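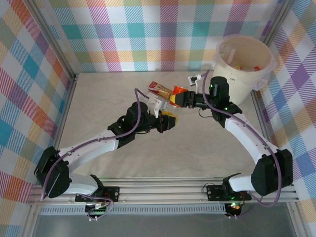

A reader going by the name Cela wrote in after my last post to ask why her bank held on to part of a payment even though the buyer's bank had already said yes to the letter of credit. She sells to one overseas customer and was short 117 dollars when the money came in.

The short answer is fees. A letter of credit usually passes through more than one bank, and each can charge for its part. Look for the line on charges in the letter itself. Mine from Trulell said all charges outside the buyer's country were for the seller's account, and I had signed off on it without reading that far.

My invoice was for 3523 dollars. That is small for a letter of credit, and I would not use one for that amount again. The advising bank took its fee, then there was a fee for a discrepancy – I had typed the company name as "Trulel" on the packing list. One missing letter, and the papers went back.

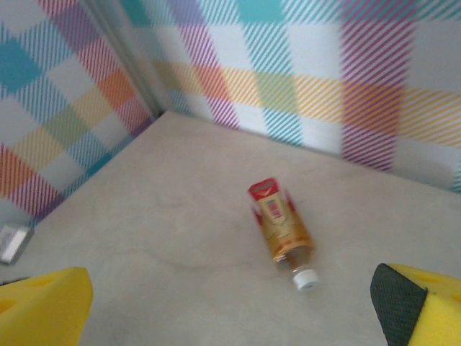

After that I started checking every document against the letter before sending anything. Names, address, description of the goods, ship date, port. The description on the invoice has to match the one in the letter, even if the letter has a spelling mistake in it.

Dates are the other thing. My next order, for Fudotell, had 27 days between shipping and the last day to present papers. It sounded like plenty. The bill of lading took most of two weeks to reach me, and the branch wanted everything before 2 p.m. to count it as received that day.

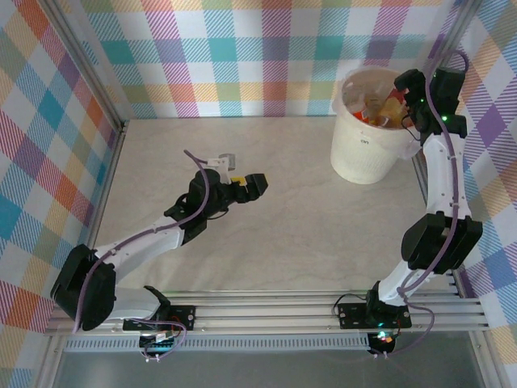 For anything under some 3000 dollars I now ask for payment up front, or half up front with the balance before shipping. Fudotell agreed to that in November. Trulell did not, so we are still using letters of credit there – but the charges are split now, and it says so in the letter.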